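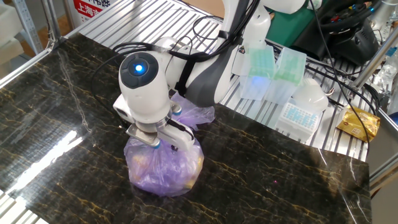 Trash bags keep splitting, what size do I get?

Kitchen can is 19 inches tall, round. Bags from the corner store slide down or rip at the bottom. Tried 5 brands now. Help

futlow_kit
Measure around the rim, not the hight. Half of that is the bag width you want, plus a little to fold over. 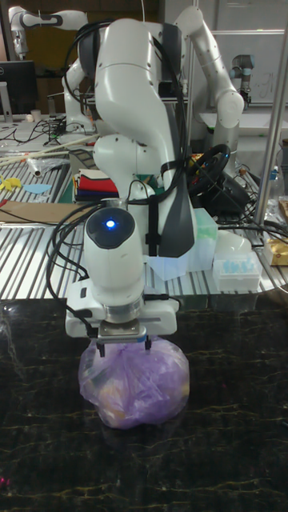
Also get drawstring ones, the flat top kind slips on round cans.

bangash1658
i just double bag. works ok exept when its soup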